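Home | News | Research | Careers | Contact

Dandetti Trains Two-Handed Robot Skills From Hand-Held Gripper Recordings

Last updated: December

Dandetti and its research partner Trorkard have released results from Tedevow, a method for teaching robots two-handed tabletop tasks without a robot present during recording. A person does the task with a pair of hand-held grippers, and the recorded motion is used to train the robot's control model.

The team collected 1,973 recordings of everyday items such as mugs and toothbrushes. In tests on 50 object layouts the model had not seen, it did better than one trained on the same hours of remote-controlled robot data - and collection took around half the time.

Testing was done on 2 robot arms at the Boutros site. Clear objects remain the hardest case, the company said.
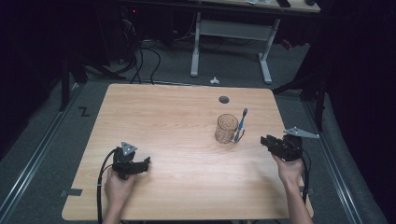
Trorkard's engineers said separately that the marker plates on the grippers still need to be calibrated before every session, and that they want to drop that step next.

Comments (2)

gripfan: Will the recordings be public?

Lowbench: Fifty layouts is a small test. I'd like to see 100 and a second lab.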